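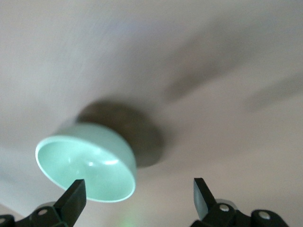 Which way should a ceiling fan turn in winter?

On most fans, clockwise as seen from the floor, at the lowest speed. The air is drawn up and pushed back down along the walls, so there is no direct draught on people sitting underneath.

# Minutes: ceiling fans and lighting, Gaete House

October 31, 2024

**Present:** Ignacio Wojcik (chair), Estela Villalba (minutes), one representative of Rustano Electrical

**Apologies:** Zernano Lettings

## 1. Minutes of the September meeting

Agreed with one correction. Item 4 should read "isolator", not "dimmer".

## 2. Winter setting

The question at the head of these minutes was sent in by a tenant. The answer given with it was agreed as the standard reply. EV to add it to the tenant handbook under Heating.

Rustano noted that the direction switch on the older fans is on the motor housing and must only be moved with the fan switched off and the blades at rest. On the Ikance fans the direction is set from the wall control. The handbook is to give both methods.

IW asked whether the low speed makes any measurable difference to heating bills. No readings have been taken in the building. Item left open.

## 3. Noise and wobble

Three flats have reported a ticking noise at medium speed. Rustano checked two of them. In the first, a blade screw had worked loose and was tightened. In the second, the glass bowl of the light was touching its retaining screw, and a rubber sleeve was fitted. The third flat could not be entered.

Blade balance is to be checked wherever wobble is reported. Method agreed:

- Clean both faces of every blade before measuring.
- Measure from each blade tip to the ceiling at the same point in the room.
- Tighten the blade brackets before adding any balance weight.
- Run at each speed and note the result on the job sheet.

IW asked that the job sheet show the speed at which the fault was heard. Several past sheets say only "noisy".

## 4. Light bowls and lamps

Spare bowls for the older fittings are no longer stocked by the supplier. A plain white replacement is available with the same neck size. Tenants who have a coloured bowl are to be asked before it is changed.

Lamps: 3000 K LED to be used throughout. EV reported that mixed lamps had been fitted in the hallway flats, with a visible difference in colour between rooms. Existing lamps stay until they fail. Enclosed bowls need lamps rated for enclosed fittings; Rustano to mark these on the order.

## 5. Cleaning

Blades and bowls are to be wiped at each change of tenancy. Dry cloth first, then damp. No spray on or near the motor housing. Bowls to be taken down only with the circuit isolated at the board.

## 6. Costs

Rustano's quotation for the remaining checks is £1858, including access equipment for the stairwell. Approved. A further £300 was set aside for replacement bowls and rubber sleeves. The request for remote controls in all flats was not approved.

## 7. Actions

| Action | Who |
|---|---|
| Handbook entry on fan direction | EV |
| Arrange entry to third flat | Zernano |
| Revise job sheet to include speed | IW |
| Order 40 lamps, enclosed rating marked | Rustano |
| Letter to tenants with coloured bowls | EV |

## 8. Any other business

The wall control in the ground-floor meeting room has its speeds numbered in reverse, with 1 as the fastest. Rustano to relabel it at the next visit.

Date of next meeting to be circulated by EV.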